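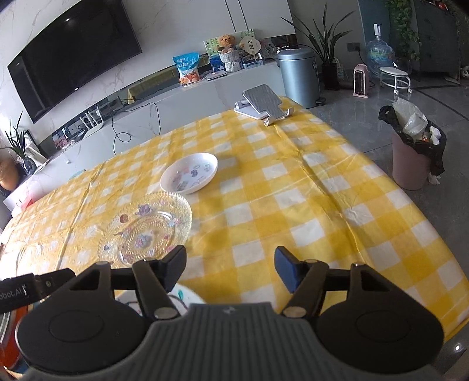 Suleiman Nnaji replied:
With respect to the opening post, I do not agree that the Bassey Hall supper should move to assigned seating. The membership was asked this question last spring and preferred open tables. I see no new information that would justify asking again so soon.

jodgate_secretary wrote:
Thank you for the prompt response. For those joining the thread, the proposal concerns the Sunday supper only. Under it, each household would reserve places in advance and would be given a table number at the door. The weekday lunches would remain as they are. Comments will be accepted here until the April meeting.

Amarachi Ekwueme wrote:
I support the proposal. Under the present arrangement, families who arrive at 6 find that the long tables have been claimed with coats and handbags, and they must divide themselves between two ends of the room. My mother attended twice and was seated apart from us on both occasions. She has declined to attend since.

Suleiman Nnaji wrote:
I am sorry to learn of that. However, the remedy for saved seats is to enforce the existing rule against saving seats. It is printed on the back of every ticket. A reservation system places a new burden on every household in order to correct the conduct of a few.

prudel_lane wrote:
Who would enforce it? The rule has been on the ticket for as long as I have been a member and I have never seen a coat moved.

hallkeys wrote:
Members should consider the cost. The reservation service offered by Zuston was quoted at 3236 for the year, and the quotation does not include the printed table cards. The whole supper budget is 4000. I cannot see how the meal itself would be paid for out of the remainder.

jodgate_secretary wrote:
The figure given by hallkeys is correct. The Zuston quotation is one option. The other is a paper sign-up sheet kept at the front desk, which would cost nothing beyond the paper.

Amarachi Ekwueme wrote:
The paper sheet would be entirely sufficient. I did not ask for software and I would vote against paying for it.

Suleiman Nnaji wrote:
A paper sheet favors members who live near the hall. Those of us on the Jodgate side pass the front desk once a week at most. If a sheet is adopted, reservations by telephone must be accepted on equal terms.

prudel_lane wrote:
Agreed on the telephone. I would also ask that 2 tables be kept open for guests and for members who decide late. New people often come because a neighbor mentioned it that afternoon, and they should not be turned away at the door.

Suleiman Nnaji wrote:
I could accept a trial on those terms – open tables retained, telephone reservations allowed, no payment to Zuston. I remain opposed to a permanent change.

hallkeys wrote:
I would still prefer that we leave the matter alone. Please record one objection.

jodgate_secretary wrote:
The objection is noted. The revised wording will be posted in the notices section for members to review before the meeting. Replies concerning the menu should be directed to the kitchen thread.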